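The radio came to me in December, in a box of things which my aunt's neighbours did not want. On its back somebody had written Trollano 83, with a pencil. I did not know if this was a model, a town or a year.

I had a small repair shop in Prevska then, on the street that goes down to the harbour. People brought me telephones mostly. I changed the glass, I changed the battery, and they went away looking already at the screen.
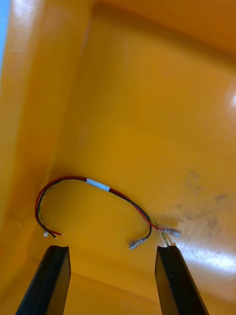 *Red wire and black wire, with a white band.*

The radio had no screen. It had one large knob, and when I turned it, the needle moved past the names of stations: Haro, Espiritu, and others too faint to read. I liked that a person could once choose a city with two fingers.
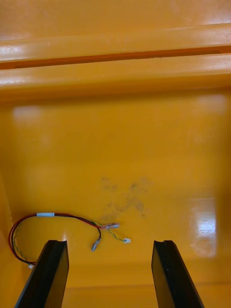
I worked on it for seven evenings. On the last one a woman came in from the rain and asked for a charger. She saw the radio and put down her umbrella.

"My father listened to Espiritu," she said. "Every night, the weather for ships. We had no ship."

I told her that the station had closed long ago and that probably there was nothing to hear. She asked if she could wait all the same.
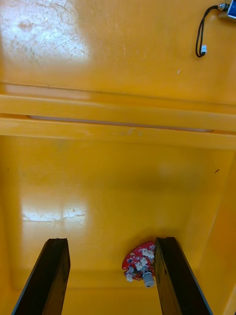 So I made tea, and I turned the knob very slowly. At Haro there was only a noise like frying. At Espiritu the noise became lower, and behind it a man was speaking, calm and a little tired. He read the wind and the height of the waves. Then he read them once more, for those who were writing.
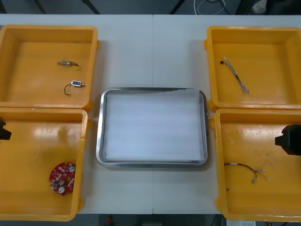
The woman took my pencil and wrote the numbers on the back of a receipt. When he had finished, she folded the paper, paid me for the charger and went out. She had left the charger on the counter, next to her cup. I kept it in the drawer until spring, but she did not come for it.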